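Landry — Stovel Sessions, vinyl LP

A record I've been trying to get hold of since I opened the shop, and now I've got a small stack of them behind the counter.

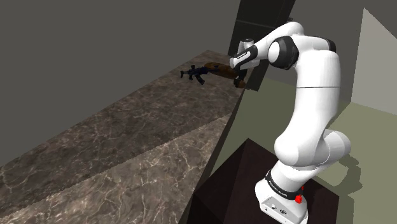
Landry are a four-piece who mostly play slow, twangy stuff with a lot of organ in it, and Stovel Sessions is the one everybody asks me for. It came out on Wutix in a tiny run and sold out before I'd even heard it. This is the January 2024 repress, cut from the same tapes, and I reckon the bass sits a bit nicer on side two (my old copy always sounded muddy there — could be my needle).

You get 14 tracks over two sides, plus a fold-out lyric sheet with the colour sketches Selim Bayram did for the first pressing. My favourite is Gekilau, the long one that closes side one. Turn it up for that!

Black vinyl, plays at 33, plain paper inner. I swap the paper for a poly-lined sleeve if you ask in the order notes, no charge.

Price is $40. Postage is $14 anywhere in the country, and if you add a second LP it rides along free. I pack records outside the jacket so the seams don't split on the way, which means the shrink wrap gets opened. If you want yours left sealed, tell me before I post it and I'll leave it alone, but I can't refund a split seam on a sealed copy.

No download code with this one, sorry. The CD version is $19 and I've got six left. Cassettes are due in March, and I'll put up a separate page for those once they're in my hands.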